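I spent most of July tidying up how we handle phishing reports at Bedo, and the bit that took longest was the mail rules. Our old setup, a script called Olus, read the shared inbox every 2 minutes and opened a ticket for each message. By the time I looked at it there were 137 open tickets, and 46 of them were the same fake parcel notice.

I moved the lot over to Pristley, which groups reports by sender domain and link before it raises anything. Setting it up took an afternoon. The Lagos office had its own forwarding rule that stripped the original headers, so their reports never matched anyone else's. Forwarding as an attachment fixed that.

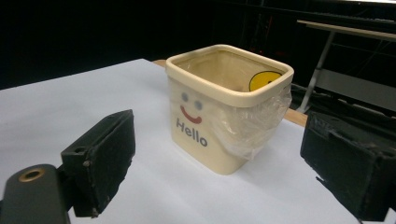 *Hello from the cream tub.*

Pristley stops parsing a message body after 2000 lines, and it only says so in the debug log. A long newsletter thread with a bad link at the bottom will come back clean. I've added a rule that sends anything truncated to a person.

Next job is the reply template, which still tells people to ring an extension we gave up in spring.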